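Open house notes: small arms, small cubes

The Trendgate building opened its second floor to visitors in June 2021, and I spent most of an afternoon at the Bakon tables. I had gone for the conveyor demo downstairs and left it after one cycle. The Bakon group works on low-cost tabletop arms, which is closer to what I do at home.

The task is simple to state. Cubes, a plate, a black container, a printed arm with hobby servos. The cubes have to be moved one at a time by a policy trained on recorded runs, with an operator leading a second arm during recording. The training set behind the policy on display was 86 runs. They had collected 100 and thrown out the ones where the operator hesitated over a cube or bumped the plate.

Control runs on a package called Stasis, written in-house. It holds the last commanded pose when a camera image arrives late, then blends back in. I asked what counts as late and was told 58 milliseconds. My own loop just stalls in that case, and the elbow sags.
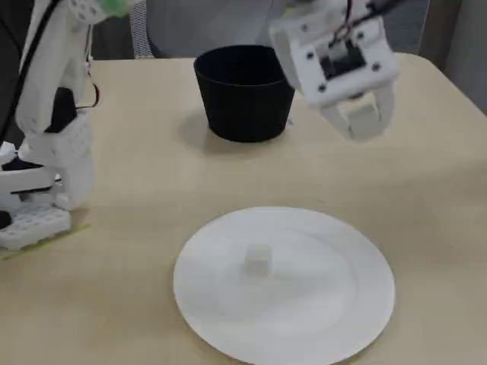
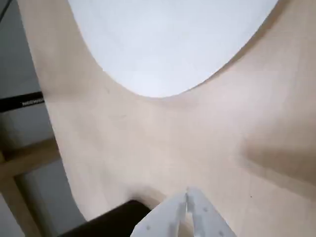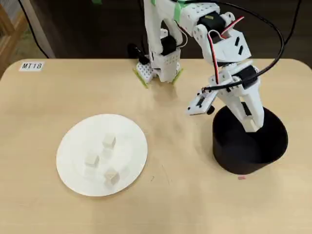 Photos: Bakon open house, Trendgate second floor. Free to reuse with a link back to this post.

The third photo gives the best view of the arm: white printed links, black servos at the joints, green pads on the fingertips. The pads matter more than I expected. According to the operator, bare printed fingers let a cube rotate during the lift, and a rotated cube catches on the way out. The pads are cut from sheet stock and replaced when they glaze over.

The second photo has the fingers closed at the bottom and a lot of bare plywood. I asked whether the pale wood bothers the vision side, given how close the cubes are to it in color. The answer was that it does, and so does a white plate under a pale cube. The first photo is a fair sample of that: one cube on the plate, with little besides its shadow to separate it. They chose to leave the colors alone and vary the lighting during recording. I would have painted the cubes.

I watched 6 attempts. Four were clean. One closed on air next to a cube, opened, and went back for it without help. The last lifted a cube and dropped it short, and the operator stopped the run there. Cycle time was slow, and no attempt was made to hide it. Servo noise was higher than I get with the same class of motor, probably a gain setting.

A paper on the recording procedure was promised for March. The handout refers to a calibration routine as the Tsang sequence and gives no details except that it is repeated after every servo swap. I asked for the script and was told it would be posted with the paper.

Things to try on my own bench: hold-and-blend for late images, soft pads on both fingers, and discarding hesitant runs before training. The pads are first. I have some silicone sheet left over from the pump rebuild, 2 mm, and it should take contact cement.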